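Home Guides Workshop Tool Store About Contact

How to hand your meter returns over to a robot arm (and keep your crew on side)

Filed under: Workplace Automation, Tool Store How-Tos

I run the tool store at Treloar, and the most boring job in the place used to be the meter returns. Every multimeter that goes out on hire comes back in a tangle, and someone has to lift each one out, look it over and put it away. We've got 700 items on the books, so you can imagine how much anyone loved it! Since January the arm has been doing the lifting, and I get asked how we set it up often enough that I'm writing it down.

1. Start with the basket you've already got.

I was all set to order fancy foam trays with a slot for every meter. Bevan Maihi, who did our Drimel setup, talked me out of it - people will chuck things in a basket at knock-off no matter what sign you put up, so teach the arm to cope with a basket. Pick one with open sides and a colour that isn't the colour of your meters. Leave the leads plugged in if that's how your crew returns them, and don't tidy up before a trial run, or you'll be training it on a workplace you don't have.
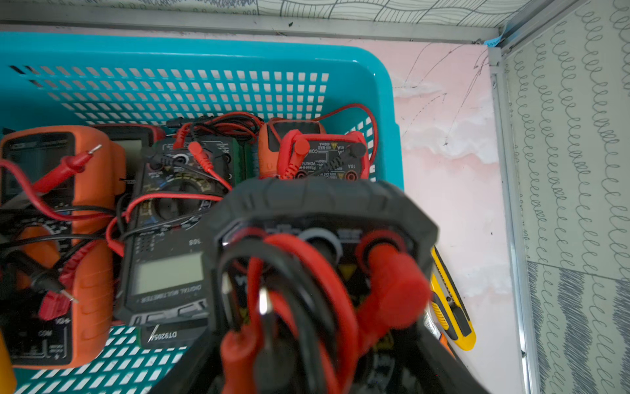 Knives and other sharps need their own tub. We put that on the returns bench in big letters and they still turn up in with the meters, so whoever is on shift has a quick look before pressing go.

2. Decide who gets the final say.

This was the big one for our lot. Leonie Tapsell has been testing meters for 9 years and she was pretty blunt that no arm was going to tell her a lead was safe. Fair enough too! So we wrote it into the job sheet: the arm moves things, a person passes or fails them. Grollora (the booking software) won't release a meter until a human has signed it off.

3. Get the close-up views on a screen near the bench.

Leonie uses them to read the jack panel before she picks a meter up. Some come through blurry and she just grabs the thing and looks, same as always. Don't let anyone sign off a rating they couldn't read on the screen.

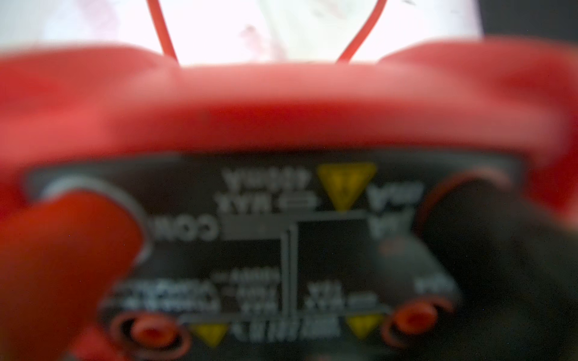
Red multimeter up close, COM jack and 600V MAX marking upside down.

4. Talk about the hours early.

We were two people on returns and we're still two people. What's changed is the afternoon. From 2 pm they're on lead repairs and overdue calibrations, which used to pile up until somebody got cranky. I should have told them that in the first week - they spent a month assuming one of them was going, and I felt awful when I found out.

5. Keep a paper list of the misses.

Dropped, snagged, put in the wrong spot, whatever. Ours hangs off a clipboard and Bevan goes through it when he visits. Let the crew write it in their own words, swearing included. Tangled leads are most of our list, and we've gone back to doing the really knotted ones by hand.

If you're on the Ikismont controller instead of the Drimel, the menus are in a different order but the steps are the same.

Related guides
Labelling test leads so the labels stay on
Writing a job sheet for a shared bench
Setting up a calibration reminder in Grollora
What to ask before you trial an arm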